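Our visit to the Cirunen workshop in May

We were 14 people from our evening course, and the bus left us at the wrong gate, so we came in through the storage side. Ulla Aaltonen met us there with coffee. She is responsible for the two-arm tables at Cirunen and she speaks very openly, which I liked.

Most of the tour was about one fault. During the winter, the left arm at table two began to lose its position after a long shift. The error was small in the morning and grew until the evening. First they blamed the camera and bought a new one from Dravard. It did not help. Then Ulla read the logs, all 2915 lines, and found that the joint counter jumped each time the cable was pulled in a wide turn. The plug at the elbow was a little loose. In one case the arm did not stop where it should and pushed its fingers into the table. Nobody was hurt, but after this they changed the rule: no hands over the table when the power is on, also not for one fallen block.

Now every arm gets a new plug after about 500 hours, and the cable must be checked by hand before the start.

The task at the table is to put letter blocks side by side in a row.
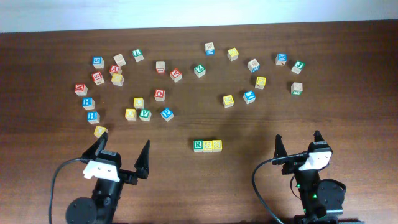 Table two, with three blocks in the row and both grippers open.

I asked if they trust the left arm again. Ulla said yes, but she still reads the log every evening before she goes home. After that we saw the packing hall, where it was too loud to hear the guide, and we took the bus back at four.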